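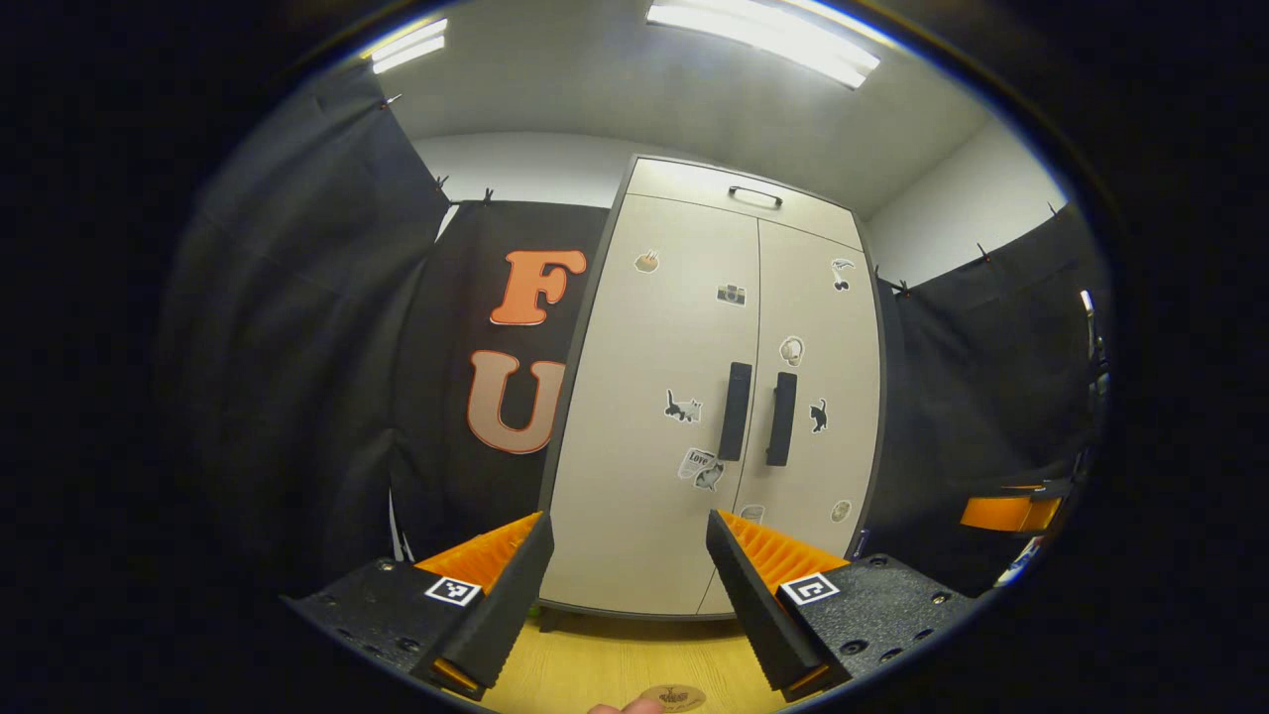
*Cabinet with the cat stickers. There's a camera one too.*

February, a bit past midnight

Home from the Fenthorpe wedding and my ears are still buzzing! They booked me for 100 guests and I'd say around 53 of them danced, which for a winter wedding is pretty great. The bride's playlist was 34 songs and I got through all but the two slow ones (her dad kept asking for polka, so I gave in and played one).

The left speaker cut out during the cake – just a loose cable, fixed it on my knees behind the table while everybody clapped at something else. I need to order spares from Valtonen before the Clastmont school dance. Also need to call them back about the lights, they want the purple ones again. 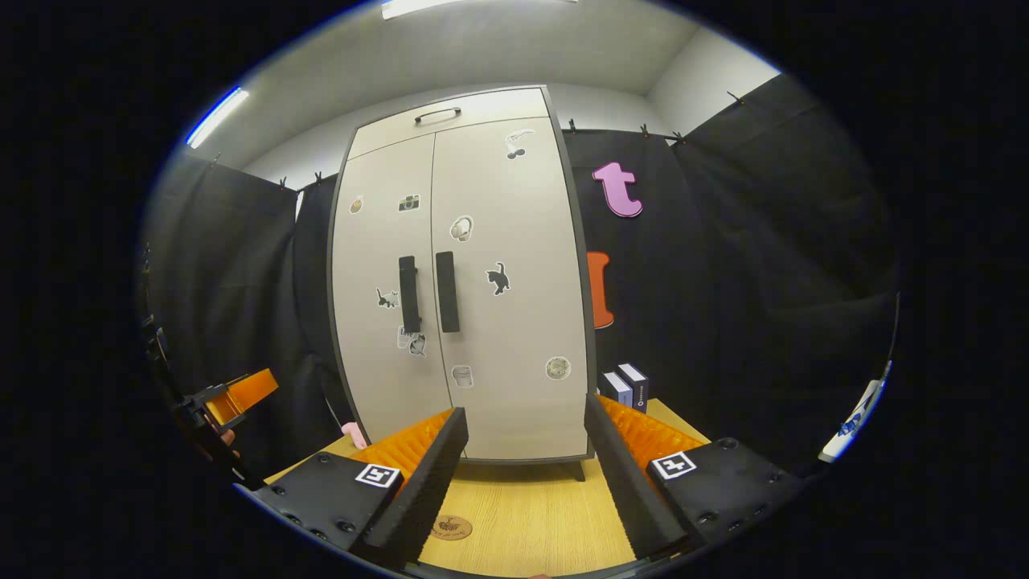
*Same cabinet, both doors shut.*

Still owed 30 dollars for the extra half hour. I'll ask tomorrow – too tired to write a nice email now. Feet hurt, going to bed.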